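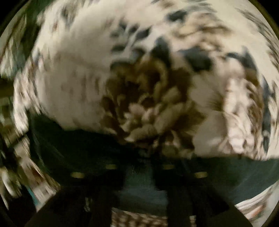
A day at the Drindale desktop toolkit open day

Undar opened its Drindale office on July 24, 2026, for anyone who writes desktop software and will admit to it. The queue for lanyards was longer than the queue for coffee, which tells you something about the coffee.

The morning belonged to Stevau, their declarative UI library. Isauro Chávez built a settings window live, typing with the calm of a man who has rehearsed on this exact laptop. State went in at the top, widgets came out at the bottom, and when he resized the window the layout behaved. He then plugged in the projector at a different scaling factor and the fonts doubled. "Known issue," he said, and opened the tracker to show us. It was filed in February.

I asked about long lists, having been burnt before. The demo scrolled through 500 rows without a stutter. My own program at work has rather more than that, and I was invited to bring it next year.

After lunch (sandwiches, labelled by colour, no key provided) we toured the test lab. It's a narrow room with 7 machines on a shelf, each running a different combination of operating system and grievance. Every merge gets built and clicked through on all of them. One had been waiting for someone to dismiss a software update dialogue — our guide did it on the way past.

The last session compared Stevau with Martens, their older class-based toolkit, now on version 3 and officially not deprecated. Migration takes 2 steps, according to the slide. The second step was "rewrite your views".

Slides are promised to everyone who left an email address. I took a sticker and caught the early train home, where I've since got the hello-world sample to compile on Linux. The window opens behind everything else.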